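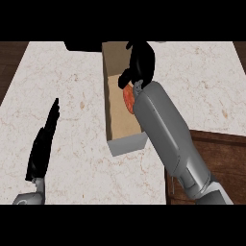 Open cardboard box on a marble worktop.

How to store apples through the winter

A good crop of apples will keep for months if you pick carefully and find the right spot for them. You don't need a cellar or special racks. A few shallow boxes and a cool shed will do.

Which apples to keep

Late varieties store best. Anything ripe in August is for eating or cooking straight away, and will go woolly within a week or two. Bramley, Egremont Russet and Ashmead's Kernel all keep well. If you don't know what your tree is, put a few fruits aside the first year and see how long they last.

Picking

Pick on a dry day. Cup the apple in your palm, lift and give it a slight twist. If it doesn't come away easily, leave it. Keep the stalk on. Windfalls bruise when they land, even if you can't see the mark yet, so put them in a separate bucket for crumble or juice.

Sorting

Go through the fruit before you store it and take out anything with:

a missing stalk
a soft patch or bruise
holes from maggots or wasps
broken skin

Small and middling apples last longer than very large ones. Use the big ones first.

Boxes

Cardboard boxes from a greengrocer are fine, and so are wooden trays. Avoid anything that has held cleaning products or paint, as apples pick up smells. Tape any loose seams on the base and leave the top open.

Wrapping

Wrap each apple in a sheet of newspaper or plain tissue, folded over and not twisted tight. Set them in a single layer, stalk up. If you are short of paper you can leave them bare, but space them so that no two touch. I do this with the cookers and wrap only the eaters.

Write the variety and the month on the end of the box.

Where to put them

Somewhere dark, cool and slightly damp, at 3 to 7 degrees. A shed or unheated garage suits most people. Lofts are too dry and swing from warm to freezing. Keep apples away from potatoes, onions and anything with petrol in it. In a hard frost, throw an old blanket over the boxes and take it off again when the weather turns.

Mice are the main trouble in our shed at Bloxham. Stand the boxes on a shelf away from the wall and lay fine wire mesh over the top -- chicken wire is too wide.

Checking

Look through the boxes every 2 weeks and remove anything brown or soft. Unwrap a few from each box as you go. Once one variety starts to shrivel, bring the whole lot indoors and stew or freeze it. Russets often wrinkle a little by January but still taste good.

Pears need different treatment. Lay them out unwrapped, check them every couple of days, and bring them into a warm kitchen to finish ripening.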